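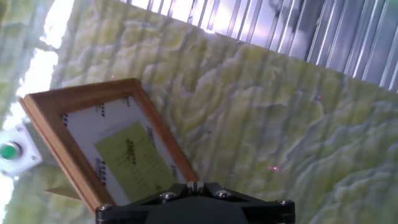

Wooden frame in the gripper, held by its bottom edge. Budget thread follows, get a brew.

Right, I said I'd do a thread on what it costs to put a new hand on a robot arm when you're a very small workshop with a very small pot of money. We make and pack picture frames in Girnley. The arm is ours and paid for. Everything on the end of the arm is what I'm shopping for.

The pot is £2000. It was meant to be for a new mitre saw, and the mitre saw has been told to hang on another year. Poor old thing.

First lesson, and I wish I'd had it tattooed somewhere before I started ringing people: the price on the website is the price of the gripper. Not the bracket, not the cable, not the fingertips, not the bit of software that lets your arm talk to it. Ask for all of it on one quote or you'll be adding up bits of paper at midnight like I was.

So, the quotes. Plesten came in at £3350. Lovely kit, I had a go with one at their open day and I wanted to take it home in my coat. Force sensing in the fingers, camera built in, three year warranty. Also £1350 more than I've got.

Cirau came in at £1777 for gripper, wrist camera, bracket and cable. No force sensing, you get a current limit instead, so you set how hard it's allowed to squeeze and hope you picked a sensible number. One year warranty.

Nowakowski are the local lot who do refurbished. They were very nice on the phone, gave me loads of time and then told me they had nothing small enough in stock. They put me on a list. I have been on the list since November.

A few people have asked why I don't just use suction cups. We tried them! Fine on glass, fine on a flat board, hopeless on a moulded wooden edge. The cup wants a smooth flat patch and a frame border with a bevel on it doesn't give you one. We could grab the glass, but I don't want the weight of the wood hanging off the glazing.

So it's fingers. And fingers means you need to think about fingertips, which I had given no thought to whatsoever. They wear out! They're like brake pads! The soft ones grip beautifully and get chewed up, the hard ones last for ages and leave a dent in anything softer than oak.

Spare fingertips for the Cirau are £148 a set. Plesten wouldn't give me a straight price, just "depends on the application", which in my experience means sit down before you open the email.

So the sum is £1777 plus £148 and that's £1925. Seventy-five quid left over. I stared at that seventy-five quid for a good while feeling very pleased with myself and then remembered I hadn't asked about delivery.

Delivery was £40. Could've been worse. Thirty-five left. It's for biscuits now.

OK, the stuff I'd tell anyone else doing this. Take your own things to the demo. Every salesperson has a perfect little plastic cube they love picking up. Put a frame on the table and watch what happens to their face.

And take the awkward ones. I took a big heavy frame, a tiny one, one with a slippery lacquer finish and one where the strut on the back flaps about. The flappy strut caused more bother than the other three together.

Ask to see it hold something by the edge, off centre. A frame held in the middle of one side wants to swing. A frame held near a corner REALLY wants to swing. Ask them to move the arm at the speed you'll be running it and not the stately royal-wave speed they use for visitors.

Ask what happens in a power cut. Some grippers open, some stay shut. I want mine to stay shut, thank you very much, there's glass in these.

Measure the reach again once you've added the gripper. It sticks out further than you think and you lose that bit of room everywhere. On our bench the arm could get to the back row of the rack bare-handed, and with the demo unit on it had to come in at such a daft angle that the elbow was nearly in the wall.

Weigh it too. The arm has a limit for what it can carry and the gripper comes out of that before you've lifted anything. The camera and the bracket come out of it as well. Our biggest frames are now on the "a person does those" list and I'm fine with it.

Somebody in the replies asked about the wrist camera and whether it's worth it. For us, yes. We need to check the label on the card and the label is never in quite the same spot. A camera fixed up on a post only sees whatever the arm isn't in front of. A wrist one goes where the hand goes.

Downside is light. Anything shiny or near a window and you get big white patches where there should be detail. I've put a blind down as a line in the budget and left the price blank. There's probably one in the loft.

Other downside is that small print goes to mush if the camera can't focus close up. Ask for the nearest focus distance. I got three different answers from one supplier on one phone call, so now I ask for it in writing.

Things I've NOT budgeted for and should have: my own time. I put down a weekend for setting it up. Everyone I've spoken to who's done it has laughed at me, kindly, but they did laugh. So I've pencilled in two weeks of evenings and warned the household.

Also a safety check. If you change what's on the end of the arm you have to look at the risks again, even when the arm itself hasn't changed. Pinch points, sharp corners, what it might fling and at whom. I'm writing ours up myself and then paying someone to read it and tell me off. That comes out of the training money, before anyone asks.

People keep asking about renting. I did look! The trouble was the minimum term. By the end of it I'd have paid for most of a Cirau and I'd be posting it back to somebody in a box. If you only need one for a Christmas rush it might suit you better than it suited us.

And yes, I did price up 3D printing a gripper. My heart says yes. My heart also once said yes to building a kayak. I will be printing the fingertips though, if I can find a rubbery filament that doesn't mark the wax finish. If that works then £148 a set turns into pennies and I shall be unbearable.

Warranty, quickly, as two of you have messaged. Three years against one is a big gap and I did wobble over it. But even if the Cirau conks out the day after its year's up, and I buy a whole other one, I've spent £3554. So that's £204 more than one Plesten. I can live with that gamble. Your sums might come out differently, especially if a dead gripper stops your whole line. Ours stops for a day and we pack by hand and grumble.

The bit I can't put a number on is the force sensing. I'd love it. A hand that can feel a frame starting to slip would save me a lot of nervous watching. It's going on the wish list for next time, right under the mitre saw.

One more on quotes. Check how long they're valid. My first Cirau one ran out while I was waiting to hear from Nowakowski and I had to go back and ask very sweetly for the same price. They said yes, but they didn't have to.

And ask what the payment terms are before you get excited. One firm wanted the lot up front with a ten week lead time. That's a long time for a tiny business to have its whole pot sitting in someone else's bank account. Cirau want half on order and half when it ships, so that's £888.50 each go and I can just about time it round the rent – not elegant, but it works.

So the plan as of tonight: order the Cirau, one spare set of fingertips, keep the biscuit money. If Nowakowski ring tomorrow with the perfect little refurb I'm going to be absolutely furious and also probably buy it.

If you've run one of these on wood day in, day out, please tell me how long your fingertips last. Proper answers, months or number of picks or whatever you've got. The brochure just says "long life" and so does the packet on my lightbulbs.

Off to look for that blind. Will add to the thread when the order's in.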